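Progress Report to the Adadari Fund
Vorimcombe Boat Shop — Apprentice Boatbuilding and Repair of the Sloop Zitley
Covering the work through February

Dear friends at the Fund,

I meant to get this to you before the cold weather set in, and then the cold weather set in, and the planking stock arrived the same morning the stove quit, and here we are. Thank you for your patience, and thank you again for the grant. I have tried to follow the outline your office sent, but I have wandered off it in a few places where there was more to tell than the box allowed.

Where the boat stands

When I last wrote, Zitley was still on her trailer in the yard under a tarp, and we had only guesses about her backbone. She is now indoors, leveled and shored, with her ballast off and sitting on blocks beside her. Getting her through the doors took most of a day and the removal of a good deal of door. Ottar Sjögren had measured the opening in the fall and was quite sure of his number, and his number was right, but he had measured it before the new sill went in. We put the trim back afterward and it looks better than it did.

The survey once she was opened up was a mixed bag, as I warned you it might be. The stem is sound. We had all expected to replace it, and I had already priced the oak, so that was a very good afternoon. The keel is sound for most of its length, with a soft place at the after end where fresh water had been sitting under the cockpit for years. We cut that back to good wood and scarfed in a new piece. The horn timber was past saving and has been patterned and replaced.

Frames are another story. We had planned to sister the worst ones and leave the rest alone. Once the ceiling came out we found a long run of them broken at the turn of the bilge on the port side, right where an earlier repair had stiffened the hull and moved the strain along to its neighbors. After a lot of talk around the bench we decided to take them out and steam in full new frames. It is slower, and I will come to what it does to the budget, but I did not want to hand this boat on with the same trouble waiting for somebody else.

The apprentices

We have 5 apprentices this winter, the full number we proposed, and every one who started in the fall is still with us. Two had worked with wood before. One came from the fish pier, one from a bakery, and one straight out of high school with a very good pair of hands and a habit of leaving chisels on the floor, since cured.

They began with sharpening, as everyone does here, and then each built a toolbox with hand-cut joints. From there they went on to lofting. Vaughn Whitlock taught that part, and he taught it the old way, on his knees with battens and awls on a painted plywood floor, drawing Zitley out full size from the lines we took off her. I had wondered whether they would find it tedious. They did, for a week or so, and then the diagonals started to come fair and you could hardly get them to go home for supper.

Steaming frames was the high point of the season so far. You get very little time between opening the box and having the frame bent home, and it needs everyone to know their place before the door is lifted. We broke several in the early going — some of that was grain, and some of it was us. By the second batch the crew had the rhythm of it, and Ottar was able to stand back with his coffee and say nothing at all, a thing I had not seen before.

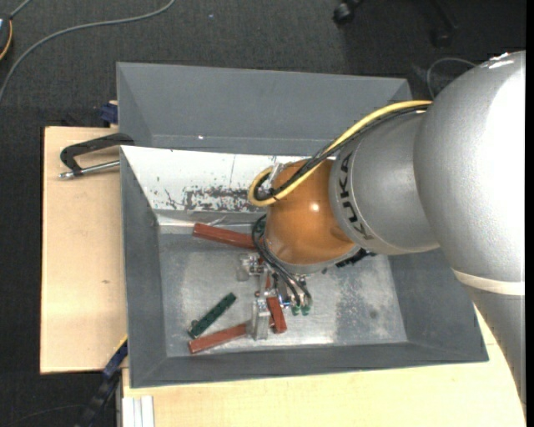 A KUKA arm reaching into a gray bin.

Planking

We have begun hanging new planks on the port side, working down from the sheer and up from the garboard so that the two will meet at the shutter. The cedar came from the Đỗ family's mill, who have been very good to us. They let Vaughn go through the stack board by board and set aside the wide clear pieces, and they delivered it stickered and ready to put up in the loft. Some of it still wants more drying time, so those boards are marked for the last planks to go on.

Spiling is where I have seen the biggest change in the apprentices. In the fall they would make a pattern, cut the plank, and be surprised by it. Now they argue over the pattern beforehand, which I much prefer. The old planks are being kept as reference until the hull is closed, and then the better stretches will go into the kindling pile or into somebody's garden, whoever asks first.

Open evenings

Your grant letter asked us to keep the shop open to neighbors one evening a month, and we have kept that promise except for the month of the stove. We have the doors open from 6:30 until people leave. Attendance at the best of them was 77, on the evening we bent frames with an audience, and I will admit I was more nervous than the apprentices were. An older gentleman brought a half model his uncle had carved and left it with us to copy. We have since drawn it up, and it hangs over the lofting floor until he wants it back.

Money

Most lines are where we said they would be. Lumber is a little under, thanks to the stem. Fastenings are over by $1,210, nearly all of it bronze screws and rivets for the extra frames. I would like your permission to move that amount across from the lumber line and the rigging line, with no change to the total. The rigging can stand it, as the old mast proved to be in better shape than we feared and needs only a new step and some attention around the partners.

The stove we paid for ourselves, and it is not in these figures.

Schedule

I had hoped to tell you she would be ready to launch in early summer. With the framing as it is, I now expect her to go over 3 months later than that, in the early fall. I am sorry about it, though I would make the same choice again. The apprentices have all been asked whether they can stay on for the longer term, and four have said yes outright. The fifth has a boat of his own to get in the water and will come back to us afterward.

What comes next

Through the spring we will finish planking the port side, then move across to starboard, where we expect less trouble. Caulking will follow when the hull has had time to settle. The deck beams are being laminated now on the long bench, and the new rudder is drawn and waiting for a piece of oak wide enough for the blade — if anyone at the Fund knows of one lying in a barn somewhere, I would be glad of a telephone call.

We would dearly like you to come and see her. Mornings are best, when everyone is fresh and the light comes in along the planking, and there is generally coffee on by 7:15. Please wear shoes you don't mind getting red lead on. A one-page statement of accounts and Vaughn's teaching log are enclosed with this letter, and I will send the next report once the shutter plank is in.

With thanks from all of us at the shop,

The Shop Manager
Vorimcombe Boat Shop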